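Galli Oval Strainer Basket, mint green
Item 2043 / Vindeck kitchen basics

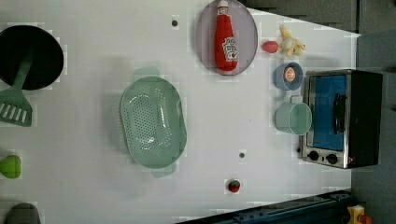

Back in stock, same mint green as before. Long oval shape, a tab handle on each end so you can get both hands on it. Small holes packed close all over the bottom, so rice and lentils stay put. Berries too. Plastic, light, no sharp corners.

What people use it for: rinsing salad, draining pasta (smaller batches pls, it's not a stock pot), washing grapes, holding peeled potatoes while you do the rest.

Care
Hand wash or top rack. Rinse right after starchy stuff or the holes clog, then you need a brush. Do not put in the oven or toaster oven. Do not leave it leaning on a hot frying pan. We replaced two last May for exactly that and we won't be doing it again.

Price and shipping
13.00 each. Orders over 30.00 ship free. Pickup at the Detgate counter is free any time, just bring the order number.

Sold separately
Slotted spatula, sage green
Mug, pale mint
Small bowl, light blue
Round frying pan, black
The greens are close but they are not a matched set, so please dont order expecting a perfect match. Ask for a color card if it matters to you.

Returns
Unused, within 30 days, with the sticker still on. Cracked on arrival: send a photo to Hanan Srour at the Detgate desk, she'll get a new one out. No need to mail the broken one back.

Wholesale and cafe orders go through Maya Saab at Mirkusero. Full cartons only, mint green only for now. The gray is discontinued, sorry, we get asked alot.

Page updated 20/10/2020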